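15/12/2019, bench 2. Calik policy, CPU placement, search radius now 8 px in the wrist view. Confidence high, as always before a bad day.
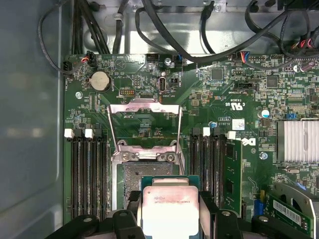 Modupe Yusuf

Checkpoint 1121 loaded. The old reward paid for getting near the socket, so the policy learned to hover like a shy waiter. New one pays for seating only.

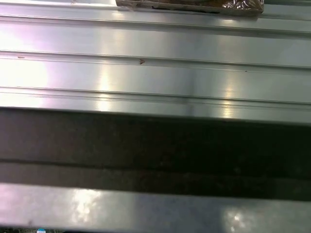

Wrist view, rails with a wrapped package.

Glare still upsets the Tralldale edge detector. Trained on 283 demos, and my guess is most of them had kinder lighting, so
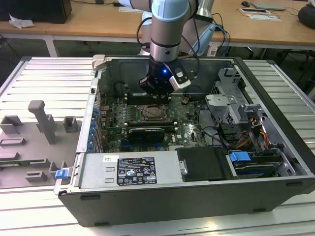
I'm masking the brightest pixels before the crop. Crude. Will rerun the 12 seeds with and without the mask. 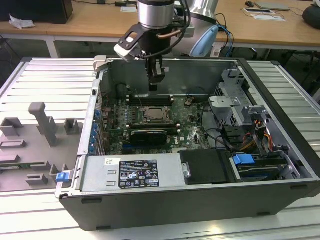
Bello Nwosu: mask first, reward second. Change both and you'll learn nothing, same as March.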